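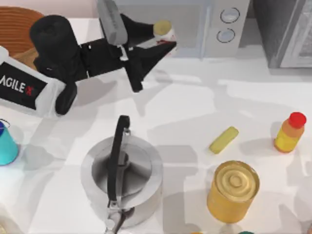
Render: arm and black gripper over a white tabletop

From: Stijn Vandenberghe
To: nornley-users
Subject: Re: [nornley-users] Thumbnail cache grows without limit

Hiyori Onishi wrote:
> After the May update our cache directory keeps growing.
> We have 3000 originals and 3 thumbnail sizes. I set
> max_age to 14 days, but old files are still there a month
> later. Is the setting ignored, or do I need a separate
> cleanup job? Restarting the service made no difference.

The setting is read, but it only controls when a thumbnail is treated as stale. Stale files are replaced on the next request for the same key. If no request comes, the file stays on disk. Removal is a separate step:

nornley cache prune --older-than 14d

Run it from cron at a quiet hour. Ours starts at 03:40 as the same user that owns the cache directory. If you run it as root, the index file changes owner and the service falls back to read-only mode – the only sign is one warning line in the log.

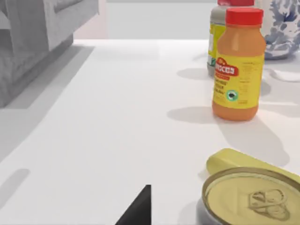 Render: orange bottle with red cap on a white counter

Also check your key format. The May release added the output profile to the key, so every thumbnail made before it is orphaned. Prune does not see those files, as they are no longer in the index. You need one pass with --rescan first. It reads the whole directory and holds a lock while it does, so take the node out of rotation.

For a hard ceiling, set max_files. We use 2000 per node. Eviction is by last access time, which means it does nothing useful on a volume mounted with noatime. Severyn Kushnir posted a patch that keeps access times in the index instead. It has not been merged.

If --rescan stops with "bad shard", send me the log off-list.

Stijn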